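Juhl kitchen kit, evaluation notes
5 July 2022
Dimville lab, bench machine 2
NT, with comments from CK where marked

Purpose. Decide whether to take the paid licence for the Juhl simulated kitchen kit (supplier: Brurnow) when the trial runs out, or stay with our own scenes. Looking at contact behaviour, reset repeatability, camera handling, documentation. Learning results are not part of this and will be Charalambos's entry when he has them.

Install
Licence file accepted at the second attempt. The first failed with a message about the host name, which had a capital letter in it. Renamed the host and it went through. The manual says nothing on this. Have told Brurnow support.

The installer puts its own copy of the physics library next to ours and does not touch the system one, so the old gripper bench still runs. Checked by running the peg test before and after. Same trace.

Asset download is separate from the code download and has to be started by hand. Allow a morning on the lab connection.

What is in the trial
One kitchen layout, with counter, sink, tap and microwave. The full licence has 12 layouts. Arm model is chosen in the configuration, and the gripper is a separate entry, so our two-finger model should go in without rewriting the arm. Have not tried this yet. All runs below use the gripper supplied.

Tasks supplied for the microwave: open door, close door, turn upper dial, turn lower dial. For the sink: tap handle, spout. Each task has a reset function, a success test and a scripted policy. The scripted policies are there as a sanity check and the manual says as much. They should not be used as demonstrations.

Reset repeatability
Ran reset on door-open with a fixed seed, 1000 times, logging joint positions for arm, door hinge and both dials. All identical to the last digit stored. Good.

Repeated with the seed fixed but with the renderer switched on. Still identical for the joints. CK asked for this because the previous kit we tried stepped the physics once extra when the window opened.

Changed seed at every reset. Base position of the arm moves within the range given in the configuration file. Door always starts fully closed. There is a parameter for initial door angle but it is ignored on reset and only read when the scene is first built. Either a bug or badly named. Reported.

Door
Hinge friction and damping are separate parameters, which we want. Default damping is too high. With the handle released mid-swing the door stops dead. The lab microwave coasts a little and then stops. Halving the damping gives something closer, judged by eye against the real one. Needs a proper measurement with the force gauge before we use the number for anything.

Handle is a vertical bar with a short bracket at the top. The collision shape for the bar is a capsule and matches what is drawn. The bracket has a collision box that is larger than the drawn part. A fingertip coming down from above stops early on nothing visible. Found this by drawing the collision shapes over the scene, which the viewer does with one key. Useful viewer.

Grasp on the bar holds with default friction. With friction lowered the bar slips through the fingers in a believable way and the contact count stays steady. No jitter. Our own scene jitters badly here, so this alone is worth something.

Dials
Two dials, one above the other, each with a raised grip across the face. Both are hinge joints with limits. No detents. A detent option appears in the configuration for the upper dial but setting it raises an error that the feature is not in the trial. Asked Brurnow whether it is in the full licence or not written yet.

The arc printed round each dial is drawn only. It has no relation to the joint limits, and the upper dial can be turned past the end of its arc. Matters if anybody here is thinking of training from images with the arc as a cue. CK says he was.

Turning policy: the script brings one finger against the grip and pushes. It does not pinch. On the upper dial it works. On the lower dial the finger comes in from below and the approach is tight, with the handle bar to one side. Of the runs I watched through, the failures all had the finger touching the handle first and the arm then pushing against the door. The success test looks only at dial angle, so a run which also knocks the door is counted as good if the dial ends up in range. We would need to add a door condition.

To do: write our own success test for the lower dial, with a limit on hinge movement. Nele.

Tap and sink
The tap is blocky: square post, straight spout, cube for a handle. Handle turns on a vertical axis. No water and none claimed. Fine for reaching and pushing. The basin is a real cavity for collision purposes, checked by dropping a ball into it. It rests on the floor of the basin and does not sink through at the default time step. At double the time step it does go through. Keep the default.

Rendering
The basic renderer is what comes with the trial. Pale surfaces, smooth shading, nearly no texture apart from the speckle in the microwave window. Adequate for state-based work and for checking geometry. For image-based policies I would expect the lack of contrast between dial, panel and door to be a problem, white on white on white. Materials can be overridden per part through a text file. Tried this on the handle bar only, set to dark blue, and it was picked up without a rebuild.

The window speckle shimmers when the camera moves slowly. It is worst at low resolution. Turning on smoothing helps and costs speed.

Speed
State only, one process: 700 steps a second on the bench machine, physics and task code included. With 8 processes it scales close to linearly. I have not gone further than that as the machine runs short of cores. With one camera on, the rate falls a great deal and the bottleneck is copying the picture back from the graphics card. The manual describes a batch mode to avoid the copy. Batch mode needs the full licence.

CK: the state-only figure is enough for his work until November. Camera speed decides it after that.

Cameras
Cameras can be fixed in the room or attached to any link. Attaching one near the wrist gives close views of the panel with very little of the gripper in shot. When the finger is at the lower dial only the tip shows. I could not judge contact from it, so I tilted the mount down towards the fingers. Better, although the upper dial then leaves the view during the door task. Two cameras would solve it. See Speed.

Intrinsics are given as a vertical field of view only. Conversion to our calibration format is short, and I have put the script in the shared folder under juhl_tools. No lens distortion model. Falport has a shader for that, which they may let us have. Nele to write to them.

Near clipping distance is set too far by default. The finger tip vanishes when very close to the camera. Set it shorter in the configuration, not in the viewer, as the viewer setting is not saved.

Documentation and support
Manual is short and mostly correct. Parameter tables good. The section on custom grippers refers to a file which is not in the package. Support sent it on request, and the answer came the same day. Two of my three other queries have been answered. The one about detents is open.

The licence is per machine. Moving it means asking Brurnow to release the old one, by e-mail. Awkward for us with shared machines. CK to ask whether they offer a floating licence.

Where this leaves us
Contact behaviour on the handle is clearly better than ours. Resets are sound. Success tests are too loose and we would rewrite them. Dials need detents to be of any use for transfer to the real microwave, and that hangs on the supplier's reply. Would not pay for the full licence on the strength of the trial renderer.

CK: agree on success tests. Less worried about detents, as the real upper dial has hardly any feel to it anyway. Try our gripper in the lower dial task before deciding. Our fingers are thicker and may not fit past the handle at all.

Open items
Gripper swap, lower dial. Nele.
Force gauge on real door, opening and coasting. Nele, after the gauge is back from calibration.
Bracket collision box: shrink by hand and rerun door-open. Charalambos.
Initial door angle ignored on reset: waiting for Brurnow.
Floating licence, detents, batch mode price: waiting for Brurnow.
Distortion shader: Falport.

Configuration files for all runs are in the trial folder. The one with halved door damping has a d at the end of the name. Do not use the one marked old, it has the doubled time step in it.
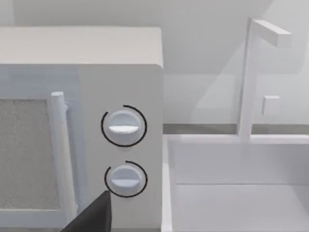 Can the supplied success test for the lower dial be used as it stands?

It checks only the final dial angle, so runs in which the finger also moves the door are passed. Add a limit on hinge movement before using it.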